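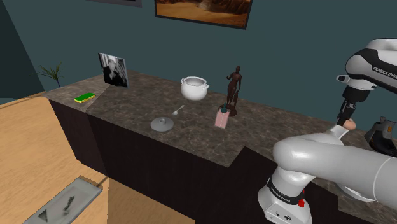

Visit to the Murell demonstration site, Estbridge

We spent most of a working day at Murell in October to settle the equipment list for next year's manipulation bench. The purpose was narrow: decide how many arms to buy, how much of the work can stay in simulation, and what the room has to provide before anything is delivered. These notes are for the people who will sign the purchase request.

Murell runs its household tasks in simulation first and on hardware second. The simulated rooms are kitchens and living areas with a Franka Emika arm placed at the counter and ordinary objects within reach: a lidded pot, a spoon, a sponge, a bottle. Each room is stored as a layout file, and the objects are drawn from a shared library. The library held 757 objects at the time of our visit. New ones are added on request, with a turnaround of 5 working days if a usable mesh exists and longer if it has to be scanned.

The first session covered compute. The simulation runs on a rack in the basement, shared among three groups. Murell's advice was to size for rendering, not physics. Their own first order got this the wrong way around and they replaced the graphics cards within a year. Camera images are the expensive part of every run. If we train from joint states only, our existing server is enough. If we train from images, it is not, and the request should say so now.

The second session was on arms. Murell has 3 on the floor, bought in two separate orders. Points relevant to us:

The quoted price of an arm left out the gripper, the mounting plate and the spare fingers. All of these should be on the first order.

The bench has to be rigid. Their first one flexed under fast moves and was rebuilt in steel. Counter depth matters more than length – a deep counter lets small objects sit behind tall ones, and the arm then has to reach over. We should build ours at 700 mm and leave space behind the base for cables.

Controllers need their own shelf with clearance at the back. Murell put theirs under the bench and now moves them every time a cable is changed.

The safety assessment took longer than delivery. It should be started when the order is placed.

After lunch we saw the Meveck line, in the building across the yard. Meveck uses the same simulation files but buys its props in bulk and treats them as consumables. Pots chip, sponges wear, labels come off bottles. Props have their own budget line there, renewed every quarter. We had planned to take ours from general supplies and I would now change that.

We also asked about Surdu, the scheduling tool both sites use to book arm time. It is adequate. It does not handle partial failures, so a run that stops halfway still occupies its full slot. The license is per arm, not per user, which suits us.

Changes to our draft request: two arms in place of four, with the difference moved to graphics cards; a separate line for props; one spare gripper; bench depth as above. The floor loading figure for room 3 is still missing and facilities has been asked for it. Murell will send its mounting drawings once the current revision is released.

Parking at Estbridge is behind the north gate, and visitors need to register the car at the desk before going up.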